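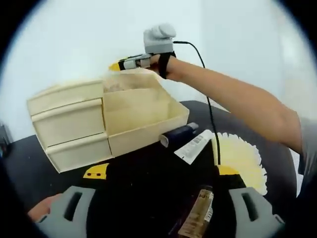 A leash transmits force in one direction only. When it is slack the handler has no mechanical influence on the dog, and when it goes tight the full load arrives at the hand in a fraction of a second. The grip therefore has to be set before the load comes. Compare the black strap in the photo, which wraps around the hand and wrist just behind the gray housing and holds the tool in place. A leash loop worn over the wrist carries load in much the same way, and it has the same drawback: it cannot be dropped quickly. For this course the loop goes over the thumb, and the fingers close over it.

Handout 3: Leash load and equipment fit

Terms

Standing load. The steady pull of a dog leaning into the collar or harness.
Peak load. The highest value reached when a moving dog comes to the end of the leash.
Working length. The distance from the handler's hand to the clip, with any folded leash left out.

The standard course leash is 195 cm from clip to loop. Working length is usually much less than this. A longer working length lets the dog reach a higher speed before the leash tightens, so peak load goes up even though the dog and the leash are the same. A stretchy leash lowers the peak by spreading the stop over more time. It does not lower the standing load.

Collar and harness

On a flat collar the whole load is taken by the neck. On a back-clip harness it is taken mainly by the chest, and the dog can pull harder and for longer. A front-clip harness turns the dog toward the handler when the leash goes tight. The Gellow harness used in class has both rings. Use the front ring for the walking drills and the back ring for the long line.

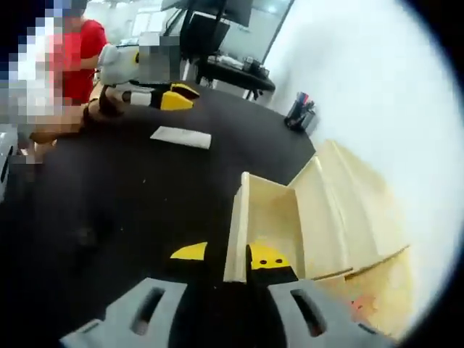

STUNDTON, April - The load log kept at the Mellor field now holds 2,252 entries. Each entry gives the dog, the clip point, the working length and the peak reading in newtons. Readings over 1,000 are marked for review, and the clip and stitching are checked before that leash is used again. Entries with no working length are left out of the class tables.

One dog, Pita, appears in the log on both clip points and is used for the worked problem. Plot peak load against working length, one line for each clip point, and keep the stretchy leash readings on a separate sheet.

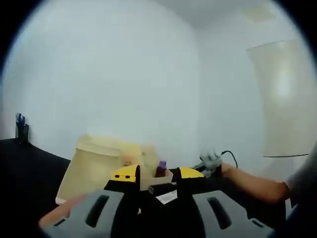 Toy in an open cardboard box.

Rewards during the load drills

Give the reward at the handler's leg while the leash is slack. A toy thrown ahead of the dog produces a sprint to the end of the leash and a false peak in the log. Tug games are done off leash, after the readings are finished.

For next session: read the section on long lines and bring gloves.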